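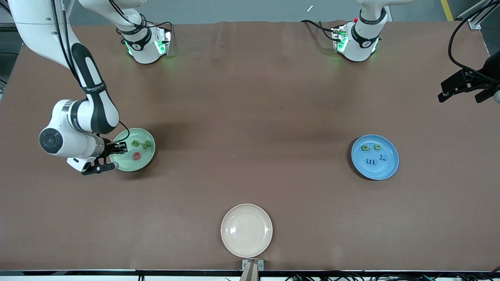 Menlow Tableware Colour Names

A list of 3,060 colour names for plates, bowls and mugs, copied out of old Canadian department store catalogues by Lewis Mackay and Pui-shan Shih. Version 2.

What's in it

One row per name: the name as printed, a plain-English colour, and the catalogue page. "Harvest Whisper" is beige. So are 50 others.

Known problems

Grey and green were labelled by two people who no longer discuss it. Spelling follows the catalogues, so "Celedon" stays — please stop sending corrections.

Licence

Free to use with credit. Questions to Noemi Cocco, who answers mail until December.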